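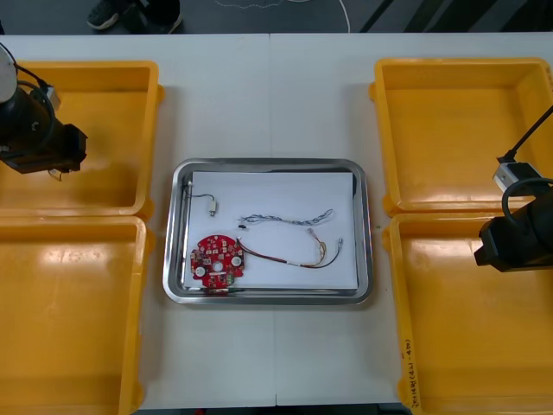

Sorting station, part 2 – teaching the two arms to sort parts

Junmont Robotics Club build notes. Last edit 12/20/24

Part 1 was bolting things down. If your arms still wobble go back and do that first, none of this will work.

What you need
Two arms, homed
Four yellow bins, shallow ones
One steel tray, rounded corners
White paper, plain, cut to fit the tray floor
Parts: red board, wire harnesses, the small loose leads
The Truker config file from the club drive (NOT the one from March, that one has the old bin heights)

Step 1. Lay out the table
Tray in the center over the seam. Bins in pairs, two left two right, touching each other. Leave bare table between bins and tray or the wrists bump. Paper goes flat in the tray. Bare steel throws glare and the Rashidi detector picks up parts that arent there.

Step 2. Assign bins
Decide now and write it down. Ours for this run:
upper left – short wires
lower left – red board
upper right – twisted harness
lower right – red and white harness
Each arm stays on its own side. No reaching across the seam, ever. Only the tray is shared, and the right arm waits for the left one to clear.
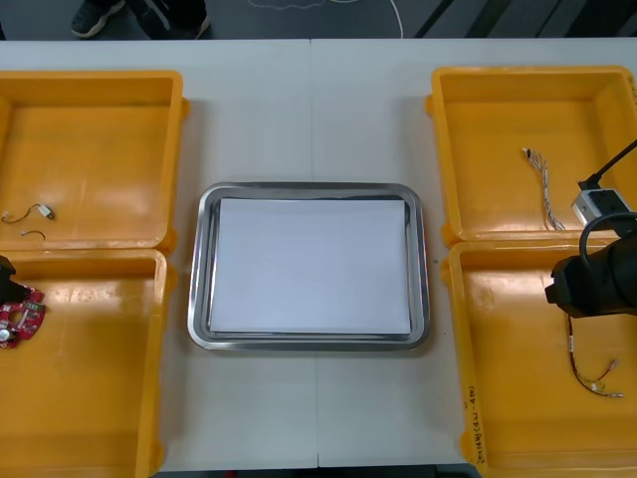
Parts in the bins, tray down to just paper.

Step 3. Record your runs
Slow. Slower than that. We did 11 a session and then swapped drivers, hands get sloppy after. Do tray to bin and also bin to tray, save them in separate folders. Our whole set came to 3,109 clips by the end of term and we threw out a lot, mostly bad grips.

Name files by bin, then driver, then run. Please. Somebody (me) did not do this in the first week.

Step 4. Gripping wire
The hard part. Boards are easy, wires move when you touch them.
– come straight down, fingers open a bit wider than the bundle
– close on the twisted section, not on a single strand
– stay off the connectors, they tip and slide out

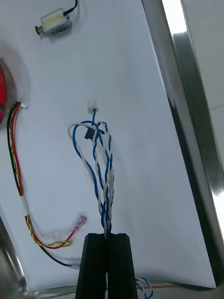

Set grip force to 32 in the Gellitz panel and leave it. Higher and it flattens the twist, lower and you drop it halfway over. Close, wait a beat, then lift. If a second harness comes up with the first, put both down and seperate them by hand – arms paused!! Then start the run over, dont splice.

Step 5. Check before you train
Play back every clip at double speed. Toss any with
– a hand in view
– a part dropped outside its bin
– paper that slid

Then upload and start the job. It takes all night, so check the disk has room before you leave.

Part 3 is swapping the bins around without retraining. Still writing it.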